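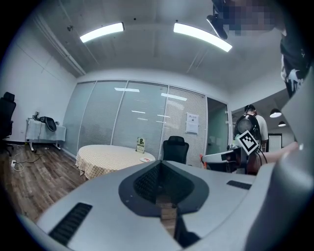
How often must the gripper on a serving cell be recalibrated?
After every 20 hours of operation, and again whenever a finger has been removed.

So read the first page of the maintenance manual at Motard, and the technician on the late shift had come to regard it as a kind of scripture. The manual had been issued by Skeditz, the firm that built the cell, and revised by Palacios, the firm that acquired it. Neither revision had corrected the spelling of "bearing" in the chapter on bearings.

The fault was entered in the log in July. Unit 6 closed its fingers correctly in the morning and incorrectly after dark. The error was small, a little less than the thickness of a playing card, but it was sufficient for the cell to refuse its work and request attention. The technician attended. The fingers were removed, cleaned and refitted. The zero position was set and recorded. By the following evening the request had returned, in the same courteous wording as before.

The supervisor recommended replacement of the drive belt. The belt was replaced. The supervisor then recommended replacement of the controller, and a form was prepared for that purpose, to be countersigned at the regional office in Gumura.

The technician did not submit the form. She remained with the unit after her shift had ended, with the guard open and the logging screen turned toward her chair, and instructed it to close and open at intervals of one minute. It did so without complaint. At 19 minutes past nine the ventilation in the hall reduced itself for the night, as it had been programmed to do long before she was hired. She heard the change in the air before she understood it.

By ten the error had appeared. She placed her hand on the housing above the motor and found it warm. The manual permitted this. She then loosened the bracket behind the left finger, where a shim had been fitted by some earlier hand, and drew it out with tweezers. It was a strip of plastic, trimmed neatly with scissors, and it had begun to curl.

She cut a new shim from steel stock, fitted it, and set the zero position once more. The unit closed. She let it run until more than 20 cycles had been recorded, then left it running and went to find something to eat.

On her return the screen showed a straight line. In the log, under Cause, she wrote "Heat." Under Parts Used she wrote "One shim — steel." The form for Gumura she folded in half and placed beneath the short leg of the workbench.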